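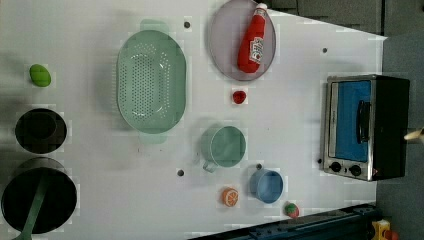
Play food

Play food is the name for toy versions of things people eat, made for children's pretend cooking, shopping and serving. It comes in plastic, wood, felt, cardboard and even knitted yarn, and it is one of the most durable ideas in the whole toy box. A child who can barely talk can still hand you a pretend lunch and wait for you to chew!

History

Dollhouse makers were turning out tiny painted plaster hams and fish long before children had kitchens of their own size. Those early pieces were usually glued to their dishes and meant for looking at. Larger pieces that a child could pick up and "cook" caught on with the spread of molded plastic, which made bright, washable fruit cheap enough to lose under the couch.

Materials

Plastic pieces are often hollow and very light. Wooden ones have a lovely weight to them, and many come in halves joined by hook-and-loop tape, so they can be "sliced" with a blunt toy knife — the ripping noise is half the fun. Felt food is a favorite of home sewers. A fried egg takes only two colors of felt and an evening.

Play

Pretend meals usually start with simple feeding, often of a doll or a patient adult. By age 5 many children are running full restaurants, with menus, prices and firm opinions about who gets dessert. Sorting, naming and taking turns all come along for the ride.

Collecting

Older sets have a cheerful following. The toy museum in Plerberg keeps 1,074 pieces, among them a nearly complete Pillska grocery set with 8 tin cans and a paper-wrapped loaf. Odine, a small maker of wooden vegetables, is prized for its leeks, which were turned by hand and sold in batches of 400. Collectors look for original paint, and a few tooth marks rarely put anyone off.

See also: Dollhouse; Toy kitchen; Pretend play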